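Fleltdale's repair room is back, and it has a parts shelf now

2020-10-09

I stopped by the old Batetti shop this week, the one on the corner that sat dark since July, and I'm happy to report the lights are on again! Smaranda Lazăr has turned the back half into a repair and parts room for anyone in Fleltdale with a broken gadget and a little patience. She got a $3000 grant from the town to do it, and most of that went into benches and one very long shelf.

The shelf is the fun bit. It's for plastic parts — covers, plates, brackets, all those odd pieces that snap and send a perfectly good appliance to the dump. Yamila Cabral runs that side of things, and she talked my ear off about grooves and how a part has to slide into its neighbor without forcing it (I learned more than I planned to, and I loved it). 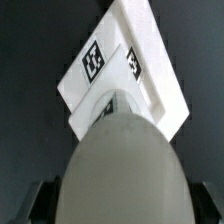

Can you bring in a broken part without an appointment?
Walk-ins are welcome until 3 in the afternoon, and after that you'll need to call ahead.

Pieces that carry a printed square code get their own bin, so they don't get mixed up with the plain ones. Yamila likes white plastic best for this, as the black printing stands out against it. I asked if she'd ever do a part in green for my Grimora blender and got a look.

Small fixes are free for now, and bigger ones go on a list. There were four names on it when I left, mine included — the blender lid finally gave up over the summer. Smaranda says the Zamfir hardware store next door will hold finished repairs at the counter for folks who can't make it during the day. Use the side door, the front one still sticks.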